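Leave the Whiteboard Alone

27/03/2026

I have worked in five offices and one school, and every one of them had a whiteboard that somebody wanted to get rid of. The usual reasons are that it's ugly, it takes up a wall, and we all have laptops now. At the place where I rent a desk, on the second floor above Bultetti, the plan is to take down the big board in the shared workroom and put up a screen. I think this is a mistake, and I think most rooms where people work on things with their hands would be worse for it.

Start with the money. The screen that was quoted to us costs $2000 before the bracket and the labor. A pack of markers costs less than lunch. I know the screen does more. It also needs a login, a cable that fits your computer, and an update at the moment you want to show someone a sketch. In 18 months at my last job, at a small firm called Vasier, I saw the wall screen used mainly as a clock.

The second point is size. A board that covers a good part of the wall lets two or three people write at once. On a screen, one person drives and the others watch. I have sat through a lot of meetings like that and I could not tell you what was decided in most of them. When people stand at a board with markers, they argue over the actual drawing. They wipe out the bad part and try again.

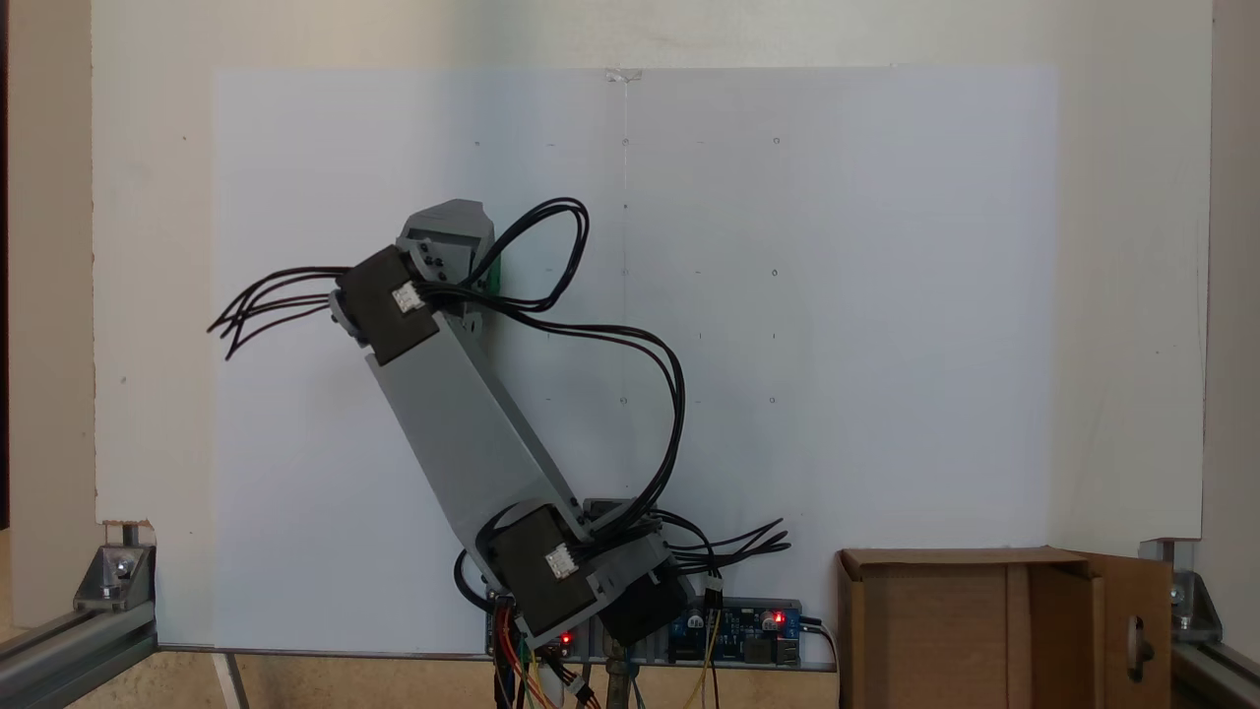

There is also the matter of the wall itself. Somebody in our building wants the workroom to look like the lobby, with a dark accent color and some framed prints. I would leave it cream and leave the board where it is. A workroom is for parts, tools, wire and half-finished jobs, and a plain light background makes it easier to find what you put down. I have dropped enough small screws to have an opinion on this. Dark walls are fine in a restaurant.

People say a whiteboard never gets cleaned, and they have a point. At Urden, where I spent 19 months, the board had a gray film on it that no spray would lift, and a corner marked DO NOT ERASE that was older than most of the staff. But that is a problem of habit. Wipe it on Friday afternoon, take a photo first if you need the notes, and throw out dry markers instead of putting them back in the tray. The tray is where most of the trouble starts. If I pick up three markers and none of them write, I go back to my desk.

The best argument for the screen is remote work. If half your team is in another city, then yes, they can't read a board through a webcam. Buy the screen, or a good tablet, and put it in the meeting room. We already have a meeting room – it seats eight and is free most mornings. The workroom is used by the people who are in it.

The building has asked for comments from tenants, and there are 25 of us. I sent mine in last week. I asked for the board to stay, for a new tray, and for one more power strip under the window while they are at it.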